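Notes on Keeping a Small Kitchen in Order

This entry continues the household series begun in May. It concerns the storage of dishes and dry goods in a kitchen of modest size, and it sets out the arrangement now in use at the Flodum apartment.

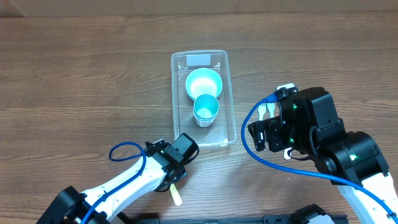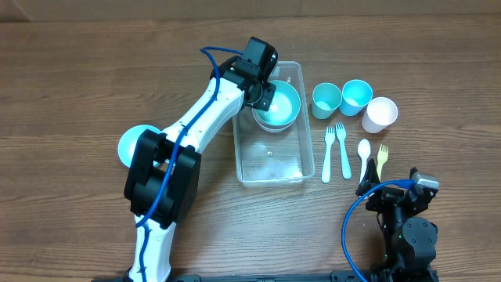

A bowl in a clear plastic container on a wooden table.

The former arrangement relied on one deep cupboard. Flour, rice and lentils were kept on the lower shelf in their original bags, and several bags were opened twice before the first was finished. All dry goods have now been moved to jars that hold 500 grams each. Every jar carries the name of its contents and the month of purchase.

Readers have asked about the shelving. It was ordered from Cuervo at a cost of $339, including delivery. The boards are 26 inches wide, and the lowest one stands five inches above the counter. Rosaura Arango advised placing everyday dishes at shoulder height and serving dishes above them, and her advice has been followed.

Tiina Jääskeläinen wrote to recommend a written list inside the cupboard door. A list was posted and is updated after each shopping trip. It has reduced the purchase of duplicate items, with the regrettable exception of mustard.

The next entry will address the pantry at Prandatdale, where damp remains a concern.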